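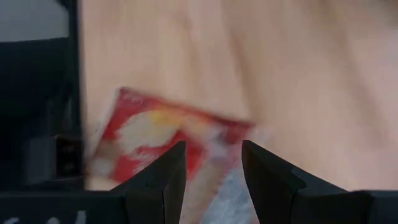 Why did the Okach cell drop packets during the second trial period?

The two gripper fingers were closing before the arm had finished moving. The close command was tied to a timer in the Trindside controller, and the timer did not change when the approach speed was raised in software release 3.

Last updated: Thu 29 December
Filed under: Funded Projects > Progress Reports > Handling and Packing

Summary for the reporting period

The project remains on scope. One work item, mixed packet picking, is behind plan by three weeks. The delay comes from a repeated grasp fault and one related safety stop. Both are described below. No one was hurt and no equipment was lost. The remaining work items are on schedule and are reported in the annex already supplied.

Description of the fault

The pick test uses flexible packets laid on a flat work surface. In the first trial period the arm ran at reduced speed and the grasp was reliable enough to move on. Approach speed was then raised in order to meet the cycle time agreed with Jarnov. In the next run of 800 picks, 32 ended with the packet held by one corner or dropped on the way to the tray.

The first response was to suspect the finger pads. They were replaced, and the failure rate did not change. Grip force was then raised, which made matters worse: packets folded between the fingers and slid out sideways. Both changes have been reversed.

The controller logs gave the cause. In the failed picks the fingers began to close while the wrist was still moving toward the surface. The wrist view used to locate the packet was also being read during that motion, so packet edges were smeared and the estimated angle was wrong. A packet lying at a slant was the most likely to be caught at a corner. The two errors have the same source, a fixed delay of 30 milliseconds that was set for the old speed and never reviewed.

Safety stop

On one occasion a dropped packet came to rest against the side structure of the cell. An operator opened the gate to remove it. The arm stopped as designed. When the gate was closed, the controller resumed the previous motion without waiting for a reset at the panel. The operator was already outside the cell. This is still a failure of the restart procedure and has been recorded as a near miss.

The resume function had been enabled during commissioning and left on. It is now disabled and locked behind the maintenance password. Ní Bhriain, as safety assessor for the project, has received the log files and the wiring record. Their written response is due in February — full-speed running will not restart before then.

Corrective work

The timer has been removed. The close command now waits for a signal that the wrist has settled, and the wrist view is read only after the same signal. This adds a short pause to each cycle. The effect on total cycle time is still being measured, and the Jarnov target may be missed by a small margin at first.

Any change to approach speed now requires a repeat of the grasp test before release. The check was not in the original test plan.

Budget and next steps

Replacement pads were charged to consumables. No additional funds are requested at this stage. If the assessor asks for a second gate switch, the cost will be met from contingency, subject to your approval.

The 800-pick run will be repeated at reduced speed first. Results will be sent with the next report, together with the revised restart procedure.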